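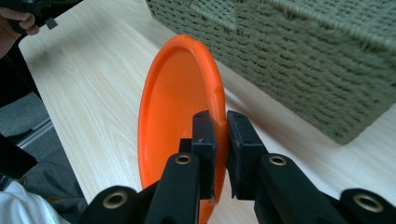

1/ A long thread about water voles, for anyone with a cup of tea to hand

Morning all. I promised some of you I'd write up what's been going on along the Skamside, and I kept putting it off because there's a lot of it and I do go on. But it's raining, the dog won't go out, and I have no excuse left. So, water voles! Are they coming back, where are they, and will there be anywhere for them to live if they do?

2/ Why I care so much

When I was small my gran used to take me down to the ditch behind the church in Brenby, and we'd sit very still and listen for the plop. You hear a water vole before you see it, nearly always. A plop like somebody dropping a pebble, and then if you're lucky a little blunt brown nose going across in a V of ripples. I thought everyone had them. By the time I left school they had gone from that ditch completely.

3/ What went wrong

Mink, mostly, which got out of fur farms or were let out, and a female mink is slim enough to follow a vole right down its burrow. But the mink had help. The banks had been straightened and mown to the edge, and cattle had trodden in the soft bits, so the voles were living in thin little ribbons of grass with no way of getting from one to the next. Lose one ribbon and there's no cousin up the road to move back in.

4/ The good news

We had signs at 67 places along the Skamside and its side ditches this spring! I had to read the sheet twice. When I first joined in you could walk the whole stretch in April and come home with wet socks and a nice photo of a moorhen. By signs I mean droppings (like fat green Tic Tacs, sorry to anyone at breakfast), feeding piles with the stems bitten off at a slant, and those tidy little lawns they nibble round the burrow mouth.

5/ Who did it

Remedios Saludo has been checking the mink rafts on the upper half for longer than I've lived in this house, and she does it in all weathers, in a hat I would not be seen dead in. A raft is a float with a tray of damp clay in a tunnel, and anything that walks through leaves its prints behind. You look, you smooth the clay over, you come back in a fortnight. It's dull work until the day it isn't. Thank you Remedios, and yes, I know you said not to mention you.

6/ Now the worry

If you put our records on a map they make two clumps. One is the wet meadows above the old mill, and the other is down by Wilard where the fen starts. Between them is a long bare stretch where the fields are ploughed nearly to the water and the bank is steep and scraped clean. I have never once found so much as a dropping there. A young vole looking for somewhere new has to get through all of that with herons overhead, and I don't fancy its chances.

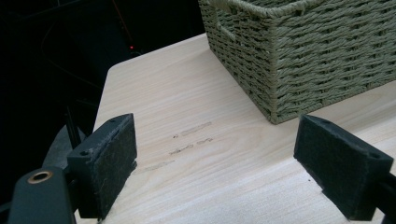 7/ What a vole wants

It's not a lot to ask, really. Soft earth it can dig, deep enough to have rooms at different levels for when the water comes up. Water that's slow and doesn't dry out in August. And greenery, masses of it, because they eat something like most of their own weight every day and they need to do it without being seen. Rushes, reeds, sedges, meadowsweet, willowherb, all the stuff people call "a mess" when they write to the parish newsletter.

8/ The Chong field

Some of you will have heard bits of this already. The long field on the bend, which everyone still calls Chong's though it's changed hands since, has been farmed by Dimas Rahman these last few years. He has agreed to move his fence back from the water and let the edge go. It's only 100 metres for now. But it's right in the middle of the gap, and a patch in the middle is worth far more than the same patch tacked on to either end.

9/ A word for Dimas

I want to be fair here, as farmers get a lot of stick in threads like this one. That strip is grass his sheep would have eaten, and moving a fence costs money and a couple of very muddy days. He also asked much better questions than I could answer, mostly about flooding and whether the burrows would weaken his bank. (On the flooding I had to go away and ask. On the bank, a good thick root mat seems to do it more good than harm, but we're going to keep an eye on it together.)

10/ Things I'm less cheerful about

Two of the side ditches near Wilard are due to be dredged, and I don't know yet whether it'll be one bank at a time or the lot. One bank at a time, please, please! Voles can hop across and wait it out if there's something left standing on the other side. I've written, and I'll write again, and I'd be grateful if anyone local wrote as well. Be polite. The person who opens the letter didn't dig the ditch.

11/ If you'd like to help

Leave your bit of bank long until autumn if you've got one. Keep the dog on a lead past the meadows in spring and early summer, which I say as the owner of a dreadful spaniel. And if you see a brown furry thing swimming, look at the tail before you tell me it's a rat. A rat's is long and bare, a vole's is shorter and furry, and the ears hardly show at all. Blurry photos are fine, I've had nothing but blurry photos my whole life.

12/ That's your lot

I'll post again once the fence is moved and there's something growing behind it. Replies are open and I'll get to them this evening after tea. The rain has eased off a bit now, so I'm going to try the dog again.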